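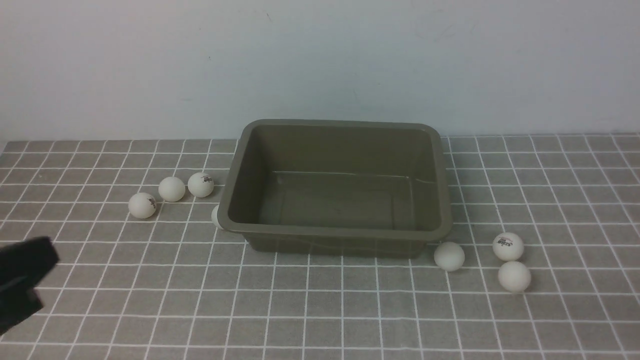 **Ticket 251: Ball pickup task stalls with items left on the table**

Status: open, workaround in place
Site: Vasby test kitchen, bench 2
Reported by: Halldóra Þrastardóttir
Assigned to: Arben Karagiannis
Software: Jernard task runner
Priority: medium

**Problem**

The tidy-up task is supposed to put all the table tennis balls in the tub and then report done. In 37 of the last 200 runs it reported done with at least one ball still on the cloth. The arm goes back to its rest position and the log shows no error.

**Expected**

All seven balls in the tub, or a "could not finish" message.

**Setup**

Olive-gray plastic tub near the middle of the table, long sides left to right, empty at the start. Gray cloth with the white grid. Balls go on both sides of the tub, none inside. At least one has to start close against the tub wall. Some have the printed logo turned toward the camera and some show plain white.

**Log**

**Halldóra, first report**
The ball left behind is nearly always one that started right beside the tub. Balls out in the open get picked up. I watched a full set of runs and never saw it miss the outermost ball on the left.

**Arben**
Checked the detection output. With a ball tucked behind the left end of the tub, only a sliver of white shows over there. The detector scores it low and the runner drops it from the list. After that the runner believes there are six balls, picks up six, and stops. So the "done" message is correct as far as the runner knows.

Two balls nearly touching on the right side are a separate matter. They are sometimes boxed as one object, but the second one is found again after the first is lifted, so that case sorts itself out.

**Preben Ravn**
Is the white wall part of this? White balls, white wall.

**Arben**
No. From the head camera the balls sit against the cloth or the tub. I hung a dark sheet over the wall and got the same result.

**Halldóra**
Tried lowering the score limit. It finds the hidden ball more often, but it also started reaching for the shine on the back inner wall of the tub. Put the limit back.

**Arben**
Workaround: after the last pick, the arm nudges the tub a short way to the right and the camera looks again. If anything new shows up, the task continues. Only one nudge is allowed. A ball sitting against the lower right corner has to be picked first or the tub pushes it off down the table. I set the order by hand for now.

**Rutilio Chávez**
Rivari is asking if they can tell customers the arm clears a table. My view is that it clears a table when everything is in plain sight. A person would lean over and look behind the tub without thinking about it. Until the second look is part of the normal task, I would not call this chore finished — and a kitchen counter has a lot more to hide behind than one tub.

**Halldóra**
Agree. Also, please don't quote the pick rate by itself. A single pick nearly always works. The trouble is in knowing when to stop.

**Open items**

- Move the second look into the task runner (Arben)
- Replace the hand-set pick order with a rule for balls touching the tub (Arben)
- Repeat the 200 runs with the nudge turned on, same cloth and tub (Halldóra)
- Reply to Rivari after the repeat runs (Rutilio)

Last updated September 16, 2026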